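Urard opens October order book for revised Omby light van

9/19/26

Urard has published the technical details and ordering terms for the revised version of its Omby light van, with deliveries from the Wetville plant due to begin in October. The changes cover the rear axle, the load floor, the battery cooling circuit and the towing equipment. The body panels, doors and glass are carried over, and existing roof racks and bulkheads will fit without modification.

The main mechanical change is at the rear. The previous van used a leaf spring on each side with a single-rate damper. The revised van keeps the leaf spring but has one fewer leaf, and adds a rubber helper spring that comes into contact only when the van is well loaded. Urard says the aim was to stop the unladen van from skipping over broken surfaces, a complaint that fleet users had raised since the model went on sale. The dampers have been revalved to match, and the bump stops are now a separate part that can be replaced without removing the damper.

Maximum braked towing weight is now 3000 kg on the long-wheelbase van when fitted with the factory tow pack. The short-wheelbase van is unchanged. The tow pack consists of a fixed flange bar, 13-pin electrics, a larger radiator fan and a trailer stability program that works through the existing brake control unit. It has to be ordered with the vehicle. Urard will not approve retrofitting at the higher weight, as the rear crossmember on vans built with the pack is of a thicker grade of steel. A dealer-fitted bar remains on offer at the old limit.
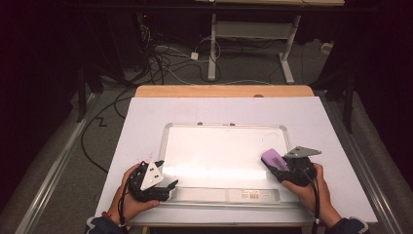 Payload has gone up by 80 kg on the long-wheelbase model. Most of this comes from the load floor, where the steel sheet has been replaced by a ribbed aluminium panel bonded to the floor beams. The tie-down points have been moved outwards to the edge of the floor and sit flush when not in use. There are now six on the short van, as before, and the long van gains an extra pair ahead of the wheel arches. Operators who have a ply lining cut to the old pattern will need a new one, as the holes do not line up.

The battery is the same size as before. What has changed is the cooling circuit, which now has its own pump and no longer shares one with the motor and inverter. On the earlier van, a long climb with a trailer could raise the temperature of the shared coolant enough for the control unit to cut motor output. With separate circuits the battery can be held within its working range while the motor runs hotter. Urard has not changed the stated peak output, but the length of time for which it can be held has been extended. No figure has been given for this.

Stated range is 200 miles for the short-wheelbase van with the standard wheels and no load. The company has not issued a range figure for towing. The trip computer does now have a trailer setting, which resets the consumption average when the 13-pin plug is connected and restores the earlier average when it is removed. On the outgoing van the two were mixed together, so that the predicted range was wrong for some time after a trailer had been dropped off.

Charging hardware is carried over. The charge port stays behind the flap in the nose, and the flap now has a metal hinge pin in place of the plastic one. The cable lock can be released from inside the cab by a switch to the right of the steering column - on the earlier van this needed the key fob.
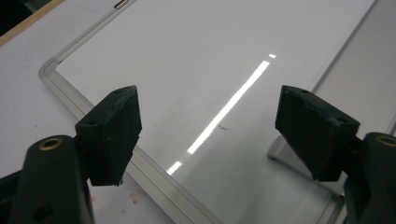
In the cab, the centre seat has been made narrower and the gear selector has moved from the floor to the dashboard, which frees some knee room for the middle passenger. The heater controls are again rotary knobs. The driver's seat has gained height adjustment on all versions, and the lumbar support is an option. A full-height steel bulkhead is standard, with a glazed panel as a no-cost choice.

Driver aids are limited to those needed for approval, plus a rear camera on vans with the tow pack. The camera view includes a fixed guide line for lining up the tow ball with the coupling. Lane keeping can be switched off with one press of a button on the wheel, though it comes back on each time the van is started.

Servicing intervals are the same, but the first brake fluid change now falls due with the second routine service. Vans with the tow pack have an added inspection of the flange bolts at the first service, and the torque setting is printed on a plate beside the bar. Coolant for the battery circuit is a low-conductivity type and must not be mixed with that used for the motor. The two filler caps are of different diameters and are marked to match the handbook.

The converter Ó Dubhghaill, which builds tipper and dropside bodies on the Omby chassis cab, has said that its present subframe will fit the revised chassis with new front brackets. The brackets are in production. Its refrigerated box body will take longer, as the power take-off for the chiller unit was fed from the shared coolant pump harness and has to be rerouted. Orders for that body are being taken on the present chassis until stock runs out.

There are six versions in all: short and long vans in two trim levels, a long-wheelbase crew van and the chassis cab. The crew van has a second row of three seats and keeps the steel floor, so it does not receive the higher payload. It can be ordered with the tow pack, but at a lower limit that Urard will confirm once approval testing is complete.

Prices for the revised range will be sent to dealers before the order book opens. Customers with an unbuilt order for the outgoing van may move it to the new specification without losing their place, provided the change is made before a build week has been set. Orders with a build week already set will be completed to the old specification.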